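How to set up a one-day team volunteering day

Updated Sat 9 June
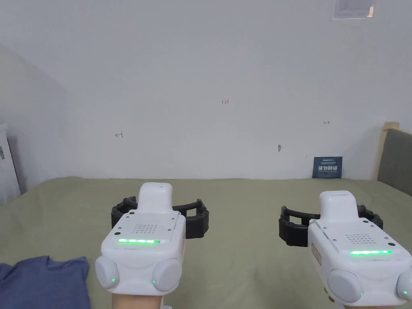
First job is getting a date out of your manager. In writing. Don't ring round charities until you've got it, they waste hours on teams who then vanish. Once that's done, think about what sort of work your lot would do for a whole day without moaning. Painting, clearing gardens, sorting donations, making up rooms in a hostel or a family shelter. Room work is a good one for mixed teams, easy to learn and you see where you've got to - a plain white wall, a sage-green sheet on the bed, on to the next. Garden work is better if people want to be outdoors and don't mind mud.

What you need before you start

A date, plus a spare date
Rough headcount
A budget, even a small one
One person who answers emails
Your firm's insurance details

Step 1. Find a host

Look close to the office first. Travel eats the day. We're in Flastville and used Dredora, who match work teams with local projects, but you can go direct to a charity just as well. Send a short email. Who you are, how many, which date, what you can't do (heavy lifting, ladders etc). Leave out the paragraph on company values.

Ask them what they need doing. Don't turn up with your own idea for a mural.

Step 2. Sort the numbers

Cap it at what the host says. Our last one was 47 people signed up and the host could take 30, so we split over two dates. Should of asked sooner. Keep a reserve list, people always drop out in the final week.

Small groups work best once you're on site. Mix departments or they'll all stand with their mates.

Step 3. Money

Most hosts ask for something towards paint, tools and a supervisor's time. Pay it, and pay it before the day. Ours came to 1552 pounds for both dates, lunch not included. Lunch was another 227. Get the invoice made out to the right company name - ours went to the wrong office and sat there til December.

Step 4. Paperwork

Ask the host for their risk assessment and read it. Check your own insurance covers staff working off site. If there'll be children or vulnerable adults in the building, ask what checks are needed and how long they take. Could be weeks.

Photo permission too. Ask the host AND your own staff. Some shelters won't allow any pictures at all, fine, leave phones in bags.

Step 5. Tell people what's what

One email, a week ahead. Put in:

Address and where to park
Start and finish time
Old clothes, closed shoes, waterproofs if outside
Food, and who to tell about allergies
A mobile number for on the day

We put sign-ups through Stideck so the list was in one place. A shared spreadsheet does the same job.

Step 6. On the day

Get there half an hour before everyone else. Find the loos, the first aid box, the kettle. Let the host do the welcome and the safety talk, it's their building. Stop for tea mid-morning. Lunch for us came from Ông, delivered, labelled, no fuss.

Leave the last half hour for clearing up. Brushes washed, tools back where they came from, rubish out.

Step 7. Afterwards

Thank the host the next working day. Ask what was useful and what wasn't, and whether they'd want a team back. Send staff a short note with what got done. If you said you'd send the host anything (photos, a donation, leftover paint) send it that week or it'll slip.

Then put next year's date in the diary and go back to step 1.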